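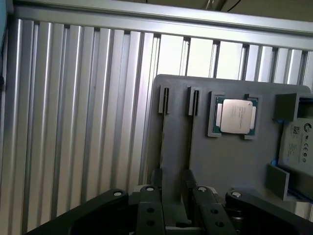
Parts board against the extrusion, processor in its bracket.

November, 4.40 pm

Board is up. Grey on grey on silver, so the bench now has all the charm of a filing cabinet. Bakari calls it restful.

Processor sits in the square bracket, lid outwards. The engraving is too faint to read from my stool, so part numbers go in the log, please, Helge, and not on your hand.

Hard drive goes on edge at the right-hand end. Marit wants the box holder moved 5 mm along. Marit wanted it where it is in the first place. Sosina has the drawing and is keeping out of it.

Slot holders: gap stays as drawn until someone brings me a measurement instead of a feeling. Reprint request is no. 31 in the queue.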